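We use cookies to remember that you have already closed this box. Accept | Manage settings

THE TASTEL ROD & GUN NEWSLETTER
December 21, 2025

Trade table night: what sold, what didn't, and what went home in the same truck it came in

The winter trade table has come and gone, and the club is richer by one new furnace filter and poorer by most of the chili. Booth 15 was ours again, in the far corner next to the coat rack, where the foot traffic is made up of people looking for their coats. We sold more raffle tickets there than in any other year, so I have stopped complaining to the organizers and started hanging up coats.

The big draw was Brastard, the scope mount people, who took a double booth and brought their new one-piece mount along for everyone to pick up, squint at and put down again. It is lighter than the old one. It is also more expensive than the old one, and the man behind the booth seemed to feel these facts were connected. Orders open after New Year's. Members get a small discount if they mention the club, and a slightly larger one if they don't ask him about the rings that came out before.

Shabalala had cleaning kits, slings and the canvas range bags that half of you already own. The new bag has an outside pocket for ear protection, which is where ear protection goes to be forgotten. I bought one.

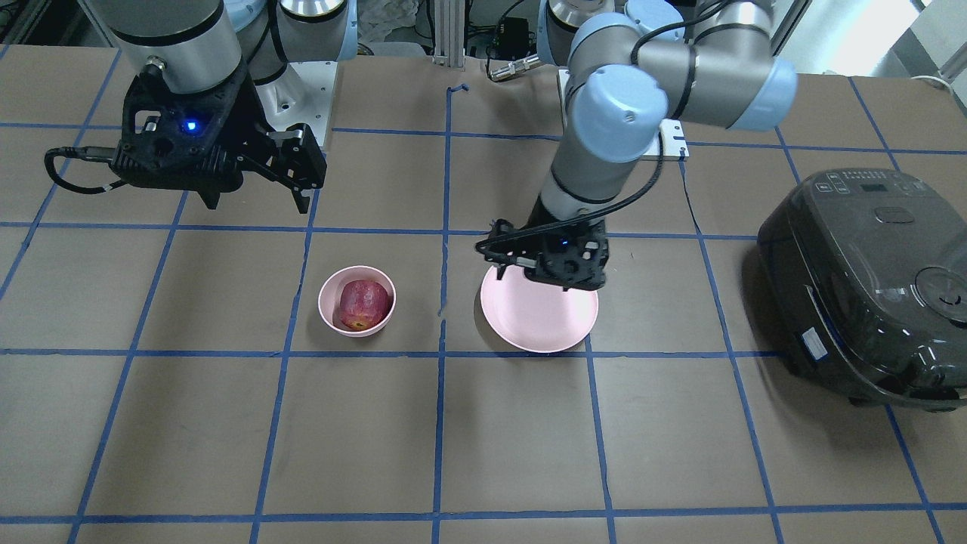 Kavinda Seneviratne writes that the bags are fine but the zippers on last year's batch gave out before deer season did, and would someone please ask Shabalala whether the new ones are any better. He has now repaired his with a paper clip and says it works as well as the zipper ever did. I did ask. The zippers come from a different supplier, and they'll swap a broken one if you bring the whole bag to the booth at the spring show. Kavinda, you may keep the paper clip.

On to the used tables. Prices were firm in the morning and a good deal more thoughtful by the middle of the afternoon. Bolt guns moved well, old side-by-sides moved slowly, and reloading dies moved from one member's basement to another's, as they have for as long as I've belonged. A spotting scope that I sold two years ago came back around with a higher price on it. I looked through it for old times' sake and still couldn't see what he was seeing.

A word on paperwork, and I'll keep it short. Every firearm that came in the door had to be checked at the front desk, shown clear and tied before it went on a table. Most of you did this without a murmur. A few of you murmured. The rule will be the same in spring, the ties will be the same color, and the desk will open at the same time, which is before the doors and well before some of you arrived. Sales between members still follow state law, and "but I've known him since high school" isn't a form.

The raffle raised $2,458 for the junior program. That pays for eye and ear protection, .22 ammunition and the entry fees for the Bovosholm junior match, where our kids shot very nicely last time and ate the host club out of doughnuts. The winning ticket was drawn by Dilani Hettiarachchi, who did not win, and who showed the drum to the room first so that there'd be no talk. There was some talk anyway. The prize, a gun cabinet, went to a member who arrived in a hatchback.
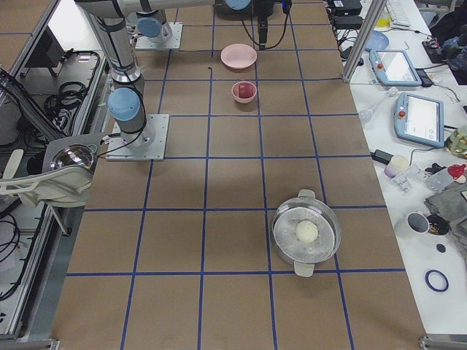

Shakuntala Upadhyay

Now for the indoor range, which is what you all turned to first and are annoyed to find this far down. It closes for the holidays after this week's league and reopens in January with the new target carriers on lanes one through six. The old carriers had two speeds, slow and stuck. The new ones run on a keypad, and there'll be a card at each lane telling you which button to press. Please read it. Please also leave it there, as the last set of cards wandered off one at a time.

Winter league sign-up is on the board by the door. Cost is $20 for the season, payable at the first match. Rimfire shoots early, centerfire after. If you want to shoot both, bring a sandwich. Pranab Debnath is making up the squads and would like to be told now, and not on the night, if there is anyone you can't stand next to.

Lost and found, from the show: one left glove, a reading lens from a pair of clip-ons, a thermos with something still in it, and a very good pocketknife that has so far been claimed by three people, each describing a different knife. All of it is in the office. Bring a better description.

The outdoor berm work is done except for the seeding, which will have to wait for the ground. Stay off the fresh dirt on the left side until the rope comes down.

Contact the office: leave a message, we check them before league nights | © Tastel Rod & Gun Newsletter | Back to top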